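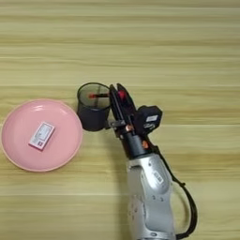

卓上作業における協働ロボット運用基準の改訂について

2025年9月12日

当方が個人として公開している本欄では、Zomhamの評価室で用いている卓上作業の運用基準を、改訂のたびに掲載している。今回は第三版にあたる。原案は当方が作成し、Fathima Uddin氏の査読を経て確定した。適用は10月からとし、それまでは第二版を有効とする。

1. 適用範囲

本基準は、木製天板の作業台に日用品を置き、平行グリッパを備えた単腕のアームで把持・移載を行う作業に適用する。皿に載せた小箱、メッシュ製のペン立て、筆記具など、軽量で転倒しやすい物品を主な対象とする。刃物、液体を入れた容器および加熱器具は対象外であり、別に定める手順書による。

2. 物品の配置

物品は作業開始前に人の手で配置し、配置を終えた者は作業台から離れたうえで完了を宣言する。宣言のない状態でアームの動作を開始してはならない。

皿と筒状の容器を並べて置く場合は、指先が容器の縁の脇まで下りる経路を想定し、指の開き幅に余裕を加えた間隔を確保する。第二版ではこの間隔を一律に定めていたが、容器の高さによって必要な値が異なるため、物品表に個別の値を記載する方式に改めた。

小箱を皿に載せる場合、向きは問わない。斜めに置かれた状態も通常の試行として扱い、置き直しを行わない。この点については査読の段階で異論があった。向きを揃えたほうが試行間の比較が容易であるとの指摘であり、もっともと考える。しかし実際の作業台で箱の向きが揃うことは少なく、今回は原案を維持した。

3. 配線

手首付近から出るケーブルは、アームの可動に必要な余長を残して固定する。余長が輪になる場合は、その輪が皿や容器の上を通らないことを、全関節の可動範囲について低速で確認する。確認は一日の最初の起動時と、工具またはセンサを交換した後に実施する。

ケーブルの仮留めに粘着テープを用いることは、本版から認めない。Kuvportの作業台で使用していた仮留めは、すべて樹脂製の留め具に交換した。

4. 速度および停止

人が作業台の周囲にいる間、手先の速度は毎秒200ミリメートルを上限とする。物品の縁に指先を近づける区間では、さらに低い値を手順書に記載する。

非常停止ボタンは、操作者が姿勢を変えずに押せる位置に置く。天板の手前側の縁から600ミリメートルを超えて離してはならない。停止後の復帰は、停止を操作した本人が原因を記録した後に行う。記録が一行に満たない場合は差し戻す。

5. 照明と影

アームの影が物品にかかると、画像による位置推定の結果がばらつくことがある。照明の向きを変更したときは、基準物品を用いた確認を改めて行い、照明の設定値を試行記録に添付する。以前の設定値を流用してはならない。

6. 記録

試行記録には、物品の名称、配置の区分、把持の成否、介入の有無を記載する。第二版の適用期間に保存した記録は3874件であり、このうち介入の有無まで記入されていたものは2320件であった。残る記録の多くは、様式の末尾にある介入欄が空白のままであった。第三版では同欄を様式の先頭に移し、未記入のまま保存できないようにした。

失敗した試行の記録を削除してはならない。誤って重複した記録についても、削除せずに重複の印を付ける。

7. 未決事項

細い筆記具を筒状の容器から取り出す作業について、指先が容器の内壁に触れることを許容するか否かは、まだ結論を得ていない。Furnivalの担当者からは全面的に禁止すべきとの意見が寄せられている。当方は、接触力の上限を設けたうえで許容する案を支持しているが、上限値の根拠となる測定が不足している。測定はZurnisの作業台で行う予定であり、結果が得られ次第、本欄に補遺として掲載する。

第二版の本文は、参照の便宜のため過去の記事に残してある。誤記や解釈上の疑義については、該当する項番号を明記のうえ、コメント欄にお寄せいただきたい。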